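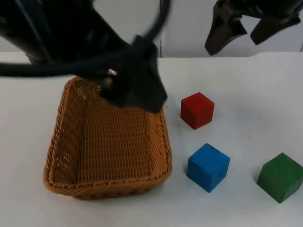 Kelemen Gallery, Davatside
19/04/2018

Come see "Winda," my first solo show in four years!

Hi everybody, Piroska Csizmadia here. I usually let the gallery write these, but they said I could do this one myself, so you're getting it straight from me (sorry, Kelemen front desk, for all the phone calls).

"Winda" opens at Kelemen at the end of April and fills both downstairs rooms. It's 20 new prints and one very long drawing, all made over the winter I spent up in Roraren. I went there to paint. I had the paints with me and everything! Then I found a box of old shipping ledgers in the house I was renting, and the owner said go ahead, use them, and I didn't open a tube of paint until spring.

The prints are all on ledger pages. You can still read the handwriting through the ink in a lot of them, mostly lists of freight and a few complaints about the weather. The drawing is in the back room and runs along three walls. I worked on it in sections on a kitchen table, so I hadn't seen the whole thing in one piece until we hung it last week, and I had to go sit outside for a bit afterward.

There's a small book too, in an edition of 451, with a short essay by me and fold-out pages of the drawing. I wanted 1000 and the printer talked me down. Signed copies will be at the desk while they last.

I'll be giving a talk on opening night at 7 p.m., and there's soup, because my sister is making soup. Admission is free, kids are welcome, and the back room has a bench now. Please don't touch the ledger pages, the corners are pretty brittle.

Press can get high-resolution pictures of the work and set up a visit ahead of the opening by calling the gallery and asking for me. I pick up most mornings.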